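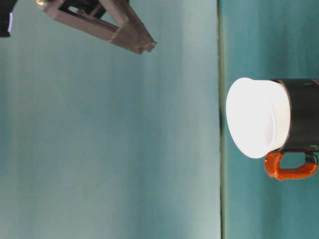 Working rules for the tabletop cells, Benurville workshop

Gallery and notes by Emese Bodnár

We run a small set of tabletop robot cells at Benurville, and this page gathers the rules we work by. They started as a sheet taped to the door. After the Vultthorpe site asked for a copy in November I typed them up properly, and the gallery has grown since then. The cells do light handling work with cups, blocks and other small items that fit on a table. Nothing in them is heavy, but the arms are quick and the habits people pick up here go with them to bigger machines.

These rules sit below the risk assessment for each cell. If the two disagree, the risk assessment wins, and please tell me so that I can correct the page.

Before you start

Walk round the cell once before you switch anything on. Look at the floor, the cables and the table, in that order. Press the emergency stop and check that the controller reports it, then release it and reset. This is done at the start of every shift and again after any break longer than 40 minutes. Write it in the log with your initials and the time. A tick with no initials doesn't count as a check.

Long hair is tied back and lanyards come off. Loose sleeves are rolled above the elbow. Gloves are not worn near a moving gripper.

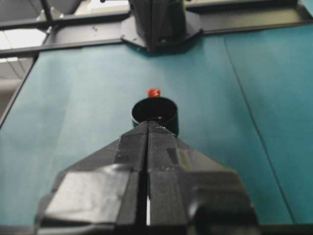 The first run of any new or changed program is done at reduced speed, with one person holding the enabling device and watching the arm. We use 12 per cent of full speed for this. It is slow enough to be dull, and people are tempted to turn it up halfway through. Please don't. If the first cycle goes through cleanly, run it again at the same speed before you raise it.

Approach heights are set with the tallest item on the table in mind, including anything the arm has to pass over on its way to the one it wants. A short cup beside a tall one is the usual trap. Teach the approach point above the tall one and accept the slightly longer cycle.

Only one person has control of the arm at a time. Say out loud when you take it and when you hand it over. In the Vultthorpe cells they hang a tag on the pendant as well, and we may copy them.

Closing on an object

Set the grip force for the weakest item in the batch. Cups deform before they slip, and a cup that has been squeezed out of shape will often be picked badly on the next cycle too. The starting values are in the Addo sheet, kept in the drawer under the bench. Addo is our own name for the settings book, which confuses new starters every year.

Do not use your fingers to test the grip. There is a set of foam blocks for that job, and they go back in the tub afterwards.

If an item is dropped, leave it where it lands until the arm has been stopped. Reaching in during a pause is the commonest fault I see in the log. A paused arm may be waiting on a timer or a signal, and from outside the cell you can't tell that from a stopped one – both just stand there. 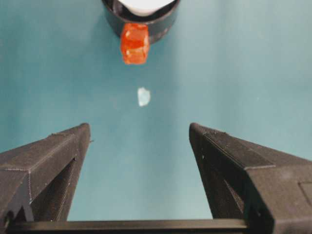 Can I move an object by hand between cycles if I'm quick about it?

Stop the cell first, every time. Press the stop, check the light on the controller, move the object, step back and reset. We timed the whole thing and it adds very little to a session. If you find yourself doing it often, the fault is in the program or the layout, and that is what needs fixing.

The same goes for wiping the table or picking up a stray scrap. Being tidy is welcome, but tidy up with the arm stopped.

Cameras and lighting

Clean the lenses with the cloths in the blue packet and nothing else. Paper towel scratches them. Check each view after cleaning, as it is easy to nudge a bracket without feeling it move. If a camera has shifted, the cell stays off until the calibration has been run again, even when the picture looks right to you.

Keep the room lights as they were during set-up. If you have to change them, note it in the log. We lost most of a morning to a blind that somebody had raised, with every pick landing slightly wide, and the log had nothing in it that would have helped. 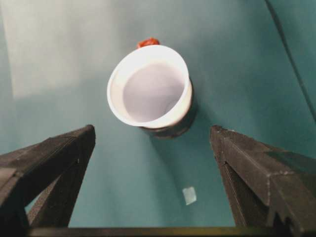
Table layout is checked against the layout card before each batch, and the card is followed as drawn. Every item has a clear space round it wide enough for the open fingers plus a margin. Anything that is not on the card comes off the table, or is added to the card if it is meant to be there. Flat things are the ones people overlook. The small white square lying near the cup is just the sort of item I mean: it may be paper or tape, it takes up next to no height, and it still has to be on the card or off the table. Things standing behind a cup need the same care, like the red-orange piece showing over the far side of the rim, which is partly hidden from that angle. Walk round and look from another side before you sign the card.

Stopping and leaving

At the end of a session, send the arm to its rest position, open the gripper and switch off at the controller before you switch off at the wall. Do not leave an item held in the fingers overnight. Put the pendant back on its hook with the cable coiled, not wrapped tightly round the body.

If you leave the room during a run, even for a few minutes, the cell is stopped. We tried a rule for short absences and it got longer every month, so it was dropped.

Faults and near misses

Report all of them. A near miss goes in the same book as an injury, and it is read just as carefully. The book has 428 entries so far and the great majority are small: a cup tipped, a cable caught, a hand in the cell during a pause. Several of the rules on this page came straight out of those entries.

Write what happened, what the arm was doing and what you had been asked to do. Leave out blame. If you are not sure of something, say so in the entry – a guess written down as a fact sends people looking in the wrong place.

After a collision of any kind, the gripper is taken off and inspected before the next run. Look for hairline cracks at the finger roots and for loose screws. Finger pairs are changed together, never singly. Spares are in the cabinet marked Flimo, and there should always be 4 pairs in it. If you take one, put a line on the reorder sheet.

Visitors

Visitors stand behind the yellow line and are told where the stop button is before anything moves. They do not hold the pendant. Groups are kept small enough for everyone to see without leaning in, and the person running the cell does not also give the talk.

Corrections to this page should come to me at the Benurville bench, on paper or in the log. Please put the section heading at the top.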